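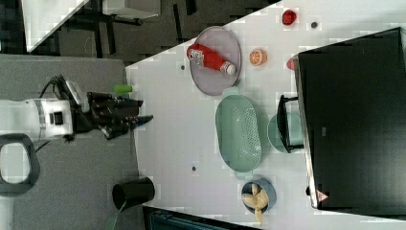
In Praise of the Pastel Kitchen

Ingrid Strickland bought her first mint-green bowl at a yard sale in June, and she will tell you the exact corner of the driveway it was sitting on. It was chipped. She didn't care! She carried it home on the passenger seat, put a few limes in it and realized that everything else in her kitchen was the color of wet sand.

That was two summers ago. Her shelves now hold over 100 pieces in mint, lavender, butter yellow and a dusty blue-gray that she swears is the hardest of all to find, and she uses every one of them. I ate scrambled eggs off a lavender oval plate at her place at seven in the morning and I have been thinking about that plate ever since.

Colored kitchenware is having a wonderful moment, and the best of it is the plain, useful stuff. Take the oval colander. A pale green one with a perforated base and a little handle at each end will rinse berries, drain a can of beans and then sit on the table with rolls in it (line it with a napkin first, or you'll be chasing crumbs). Small bowls are even better. Tuck a bunch of yellow bananas into a blue-gray bowl, let them stick out over the rim, and you have the cheeriest thing in the room for the price of the bananas.

The trick, says Wendell Yazzie, is what goes next to what. Wendell runs Toltow, a kitchen shop with creaky floors and 500 mixing bowls stacked to the ceiling, and he rearranges his front window whenever the produce changes. He likes a white table under everything. "Pastels go muddy on dark wood," he told me. "Put them on white and then give them something loud." Loud, for Wendell, means food. Half a slice of orange. A lime. A bottle of ketchup, even! I laughed at that until I tried it at home, and he's right: red on lavender is terrific, and the white label and white cap tie it back to the table.

I asked whether a person has to buy a matching set. Wendell made a face. His own favorites are Drutik bowls, which come in one green that's never quite the same from batch to batch, and he mixes them with whatever else comes through the door. Ingrid is stricter. She keeps to four colors and will walk away from a perfectly good pink.

They do agree on toy food. Ingrid's grandkids left some play fruit behind after a visit and it has stayed in the kitchen, mixed in with the real thing, where it fools guests about once a week. She has caught me reaching for a plum.

If you want to start, start with one oval plate and one bowl in a different color, and use them for breakfast for 20 days before you buy anything more. Mine are in the drying rack right now, next to a colander I had no plans to buy when I walked into Toltow.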